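I've had the same acoustic for 17 years, and most of what I know about keeping it happy came from doing something dumb first. So here are my kitchen-table guitar habits, for anyone who plays at home and doesn't own a proper workbench.

## Wiping down

Wipe the strings after you play, every time, even if it was only two songs before dinner! I use old cotton T-shirts cut into squares. Skip anything with a zipper or a thick printed logo — I put a lovely long scratch in my top that way. Pinch the cloth around each string and run it from bridge to nut, then do the back of the neck with a clean bit.
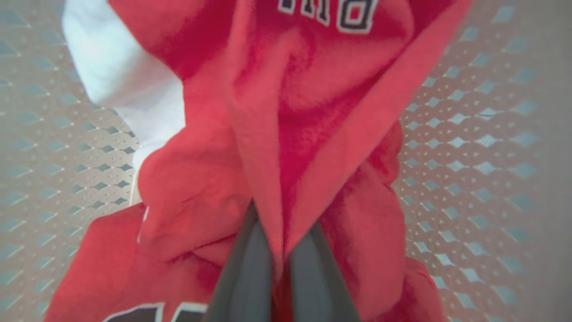
## Changing strings

Do one string at a time if you're nervous (I still do). Put a folded towel under the neck, and keep a mug handy for the old bridge pins, or you'll be crawling around the floor like me.

Snip the old strings into short bits and tape them up before they go in the trash. They bite.

## Straps and gig clothes

Fabric straps get grubby fast, and a grubby strap leaves marks on the finish. Check the label first, then hand wash in cool water with a drop of dish soap and hang it up to dry. 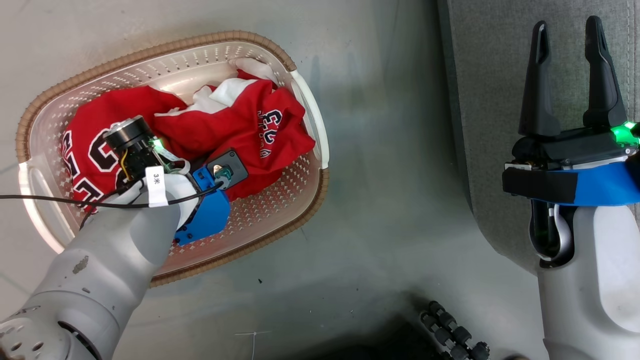 Leather strap ends shouldn't get soaked, so I just go over mine with a barely damp rag. My friend Domenica ran hers through the machine and the ends curled up like bacon. Keep straps out of the general heap, too: in a plastic basket with holes in the sides, like the one with the red 23 jersey in it, a loose buckle can poke through and snag. I hang mine on the closet door.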